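DRELLDEN HOUSE RESIDENTS' ASSOCIATION
Furnishings and Common Rooms Group
Minutes of the Regular Meeting held 2019-01-29

Present: Kalliopi Stamatopoulos (Chair), Harish Chowdary (Recording), and representatives of the first, second and fourth floors. The third floor was not represented.

Call to order: 6:30 p.m., Garden Room.

1. Approval of Previous Minutes

The minutes of the previous meeting were approved with one correction. Under item 4, "hall lamps" should read "hall tables." The Recording member will amend the filed copy.

2. Matters Arising

2.1 The delivery of chair pads from Brestetard remains incomplete. The firm has acknowledged the shortfall in writing and has given no date. The Chair will write again if nothing is received before the next meeting.

2.2 The key to the linen closet on the second floor has been returned. The matter is closed.

2.3 The fourth floor asked whether the reading lamp in the west alcove had been rewired. It has not. The item is carried over.

3. Pine Table

3.1 The group discussed the care of the pine table. Mr. Chowdary reported that the top remains bare of any cloth or mat and that opinion among residents is divided as to whether it should stay so. The second floor favors a runner. The first floor considers that the grain and the knots are the chief attraction of the piece and should not be hidden.
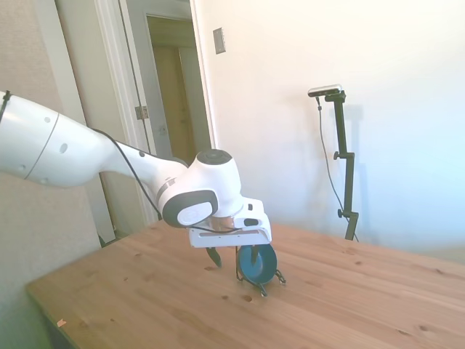

3.2 It was noted that any metal article placed on the top without a pad may mark the wood. The Chair reminded members that pine is a soft wood and that the group agreed last July to treat the table as a display surface only. Potted plants are to be watered at the sink and returned after draining.

3.3 Mr. Chowdary presented two options for protection: a clear paste wax, applied by hand, and small felt pads fixed beneath the feet of standing articles. The felt pads are sold by Shetty in boxes of 192, at a price within the supplies budget. The fourth floor observed that this was a great many pads for the group's purposes. Mr. Chowdary replied that the remainder could be used on the dining chairs, where pads are replaced regularly.

3.4 Resolved: that one box of felt pads be purchased, that no runner be placed on the table for the present, and that the question of waxing be put to the spring meeting. Carried, with the second floor abstaining.

4. Blue Pot and Iron Stand

4.1 The Chair introduced the proposal to keep the blue pot and its black stand as a permanent part of the common room furnishings. The set was offered to the association by a former resident on the condition that it be kept together. Members had been invited to inspect it before the meeting.
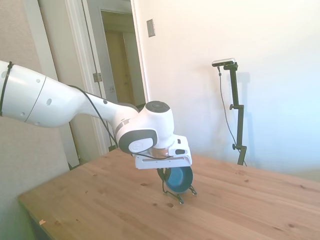

Item 4: the blue piece on the pine table, turned on its edge with the inside toward the right.

4.2 The first floor spoke in favor, stating that the color suits the curtains and that the room lacks anything of interest below eye level. The fourth floor asked for what purpose the pot would be used. Suggestions received in writing before the meeting were a trailing plant, wrapped candies at holidays, and outgoing mail. The Chair ruled that the last of these could not be considered while the mail tray in the lobby remains in service.

4.3 The second floor raised a concern regarding drainage. If a plant is chosen, it should remain in its own plastic liner so that no water stands against the metal. This was accepted without objection.

4.4 The group also considered whether the pot should be wired to its stand so that it cannot be lifted out. Mr. Chowdary advised against doing so, as the inside would then be difficult to clean. The Chair concurred.

4.5 Resolved: that the gift be accepted with thanks; that the pot and stand be entered together in the furnishings register as a single item; and that a trailing plant in a liner be placed in the pot on a trial basis until July. Carried unanimously.

4.6 The feet of the stand were discussed separately. The second floor proposed covering them with rubber tips. It was felt that tips would spoil the look of the curled ironwork, and felt of the kind approved under item 3 was preferred. Mr. Chowdary will cut the pads to fit and report back.
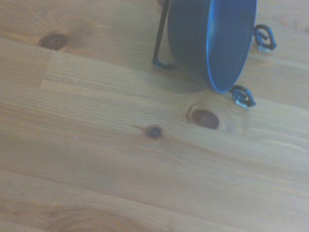

5. Budget

5.1 The furnishings balance stands at $3000, before the purchase approved under item 3. No invoices are outstanding other than the Brestetard balance, which will be paid on completion of the order.

5.2 The fourth floor requested that $30 be set aside for the plant, the liner and potting soil. Approved.

5.3 The estimate from Tondby for reupholstering the window seat was received and read. Members considered the amount high for a single cushion and back panel. The Chair was asked to obtain a second estimate from another firm before any decision is taken.

6. Other Business

6.1 The first floor asked that the folding screen be moved away from the radiator. Agreed.

6.2 Residents are reminded that furniture borrowed from the common rooms must be signed out in the register at the front desk, including items borrowed for a single evening.

7. Actions

H. Chowdary: correct previous minutes; order felt pads; cut and fit pads for stand; enter pot and stand in register.
K. Stamatopoulos: letter of thanks to donor; second estimate for window seat; follow up with Brestetard if required.
Fourth floor: purchase of plant, liner and soil.
First floor: relocation of folding screen.

8. Adjournment

There being no further business, the meeting was adjourned at 7:40 p.m.

Respectfully submitted,
Harish Chowdary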